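The Wovora Parcel

The packing sheet from Wovora allowed 19 lines. She had filled in six. Chocolate was line five, entered by name, and it went against the back wall of the tray.

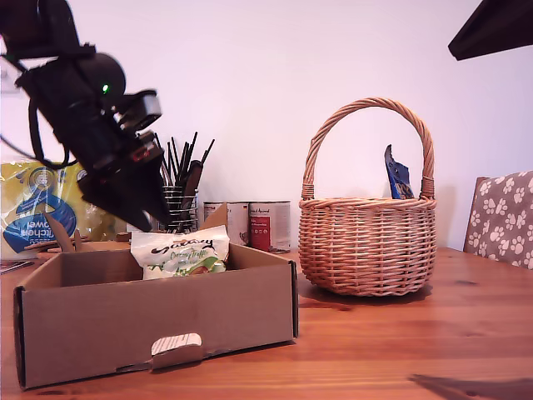 Kitchen towel was permitted but bulky. Cans were permitted to a combined limit she had not yet checked. Pens had no category. She wrote "stationery, used" and left the value blank.

The depot at Cosham closed intake in 60 minutes. Her brother's last message said only that the Brultedska flat had a shelf now. She crossed out the cans, then wrote them in again on line seven.

Recent stories
Inventory for September
The Londoño Ledger
Weights and Measures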